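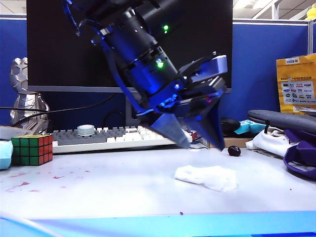

Learning to type at 55

3 August 2024

I have been typing for a living, or at least for part of a living, since I was in my twenties, and until this March I had never once done it properly. Two index fingers, one thumb, and the middle finger on my right hand coming in when it felt like it. I wrote this newsletter that way. I wrote a whole history of the Ladville canning plant that way, footnotes and all, and if you've seen the footnotes you'll know what that cost me.

What pushed me into doing something about it was my neck. I'd gone in for a stiff shoulder, and the physical therapist over in Flevbridge asked me to sit at her desk and type out my own address while she watched. I got as far as the zip code. She said, very kindly, that my head had gone up and down like a chicken's the entire time. Every word, eyes down to find the letter, eyes up to check it had landed, eyes down again. I do that for hours! She gave me some stretches and a sheet of paper with a drawing of a spine on it, and then she said it might be cheaper in the long run to just learn where the letters are.

So I signed up for the evening typing class at the Flevbridge adult school. I didn't know they still ran one. It's listed in the catalog between tax basics and upholstery, and it's taught by Mutua Bakilana, who also does the bookkeeping course and has the straightest back I have ever seen on a person sitting down.

First night, he gave us all a timed test so we'd have a starting point. I figured I'd do all right. I was 17 words a minute. I should say that this was with the new method, hands where they're supposed to be and a dish towel over my knuckles, and my old way I'm a good deal faster. But I had been quietly bragging in my head on the drive over, and 17 took care of that.

If you never learned either, the gist is that your eight fingers rest on the middle row, and each one has its own little territory above and below. There are bumps on the F and the J so you can find your way back without looking. I had felt those bumps for decades and thought they were some kind of molding mistake. My brother-in-law says everybody knows about the bumps. Did you? Write and tell me, I'd like some company.

The first couple of weeks were miserable, I won't pretend otherwise. You type things like "sad lad asks dad" over and over, and then they let you have the letter G and it feels like a holiday. My ring fingers turned out to be almost entirely decorative. I could tell the left one to go up and hit the W and it would sort of think about it, and then its neighbor would go instead. Mutua had me tap each finger on the table in order while I was on the phone or waiting for water to boil, and it did help, though it annoyed everyone else in the kitchen.

The worst part was real life in between. You're supposed to do all your typing the new way from the day you start, because otherwise the old habit keeps winning. Fine for the class exercises. Less fine when the dentist's office wants an answer by noon and it takes you four minutes to write "Yes, that works for me, thank you." I cheated. I cheated a lot in March, and I can see it in my practice log -- there's a stretch where nothing gets better at all, and I know precisely what I was doing that week (the property tax appeal, if you must know).

We used a program called Fullolari for homework. It's plain-looking and a little bossy, and it won't let you go on to the next line until you've fixed your mistakes in the one you're on. Some people in the class couldn't stand it. I got attached to it. It keeps a running list of your worst letters, and for a good month mine were B, Y and the apostrophe. B is an awkward one: the left hand is supposed to take it, and mine had spent its whole life leaving it to the right. I would bet money that half of you do the same.

Lesson 444 is the last one, and yes, they really number them straight through like that. I'm not there. They're short, some of them are less than a minute, and you can skip around if you're bored, but I've been doing them in order like a good girl.

A few of you asked, when I mentioned this in the last issue, whether you need a special keyboard. I asked Mutua the same thing and he said to use the one I had until I could tell him what was wrong with it. After a while I could: the keys were so flat that my fingers kept sliding off the home row. I went to Wikström, the office supply place on the Flevbridge road, and stood there trying the display ones for so long that a clerk brought me a stool. I came home with a pretty ordinary one with slightly dished keys. There were split ones and tented ones and one that looked like it belonged on a submarine, and maybe they're wonderful, but I'd have had to learn all over again. If your wrists are hurting, talk to somebody who knows wrists before you spend anything.

The desk mattered more than I expected, too. Mine was too high, and I'd been making up for it by hiking my shoulders up around my ears. I raised the chair, then my feet dangled, so now they rest on two volumes of the county plat books that I was never going to open again. The top of the screen should be about level with your eyes. And get the keyboard in line with your nose! I'd had mine off to one side for years to leave room for my coffee.

As for where I've ended up, well, I'm not done. On a good evening I'm a hair faster than I was with my two fingers, and on a tired one I'm not. But I can look out the window while I type. I can copy from a page propped next to me without losing my place, and for someone who spends her winters transcribing old church minutes, that's a real change. I typed out roughly 1000 words of the 1911 minutes last week and got up without rubbing my neck. The minutes themselves were mostly a quarrel over coal. I'll run the good bits in the fall.

Numbers are still a disaster. I look down for every single one. Mutua says most people do and that I shouldn't lose sleep, and then he assigned me a page of phone numbers.

The class starts up again after Labor Day and there's usually room. Bring a dish towel (a thin one, the terry kind snags) and your reading glasses, and eat something first, because the vending machine on that floor takes your dollar and keeps it. You don't have to be any particular age. We had a high school senior sitting beside a retired mail carrier, and the mail carrier beat all of us by a mile -- she'd taken typing in school and only came back for the symbols.

Now, if anyone has an old typing manual lying around in the attic, the kind with the poems and the business letters, I'd love to borrow it. I'm getting tired of the sentences in the program, and I hear the old books had some peculiar ones. You can leave it on my porch, in the box with the lid, and put your name inside the cover so I can get it back to you.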